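Two-arm pushing with Skiven: frequently asked questions

By Lejla Georgiou
6 Mar 2018
11 comments

I have collected these questions from the mailing list and from the people who installed the last release. If your question is missing, please write it in the comments and I will add it to the page.

What does Skiven do?

Skiven is the part of our control software that moves objects on wheels with two arms. You give it a path for the object on the floor, and it calculates where both hands must be at every step. It does not drive the base. The base is the task of Brulla, our path planner, and the two programs exchange messages over one shared topic.

Why do you plan for the wheelchair and not for the robot?

In our first version we planned for the robot, and the chair simply had to follow. In a wide corridor this was acceptable. Next to a bed it was not, as the chair turns around a point between its rear wheels and the robot turns around its own centre. Now the chair is the thing that has a path, and the robot base is placed behind it wherever the arms can still reach comfortably.

How do you treat the two grasps?

When both grippers are closed on the push handles, the arms and the chair form one closed loop. If each arm follows its own position command, even a small error in calibration makes them pull against each other.

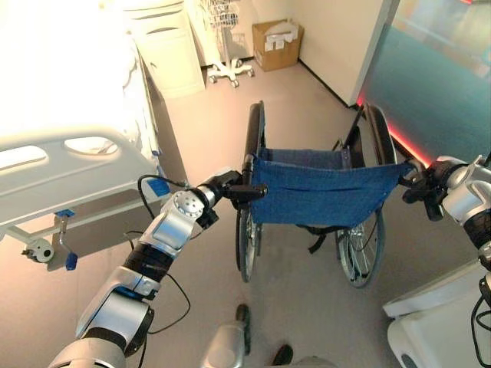 For this reason only the left arm is the leader. The right arm gets its target from the measured pose of the left one, plus the handle distance, and it is soft in the sideways direction. You can exchange the roles in the settings file with the key "leader_side". Đức Lương tested both and found no difference on a flat floor.

Must I measure the handle distance by hand?

Yes, for the moment. Measure from the middle of one handle to the middle of the other and write the value in metres. There is a script by Noemi Esposito which estimates it from the depth camera, but it has trouble with spokes and thin tubes, so I would not trust it yet.

The arms start to shake when the push begins. What is wrong?

Most often the damping is too low on the follower arm. Please raise it in small steps and try again after each one. If this does not help, look in the log for late messages from Brulla. Skiven stops the motion after 7 late messages in a row, but before this limit you can already feel the shaking.

Does the perception know about glass?

Not well. Clear or frosted panels give poor depth values, and sometimes the planner believes there is free space behind them. We draw such panels into the map by hand as walls. Juniper Tran is working on a better solution, and I cannot promise a date.

Can I use it with a person sitting in the chair?

No. The software has no safety approval for this, and the force limits were chosen for an empty chair.

Can I run it in simulation first?

Yes, and please do so. The simulated chair has a simple model for the small front wheels, therefore the first turn from standing still looks easier than on the real floor.

Where do I report a bug?

On the tracker, under the component "Skiven". Attach the settings file and the complete log, also the part before the error.

Shared 2 times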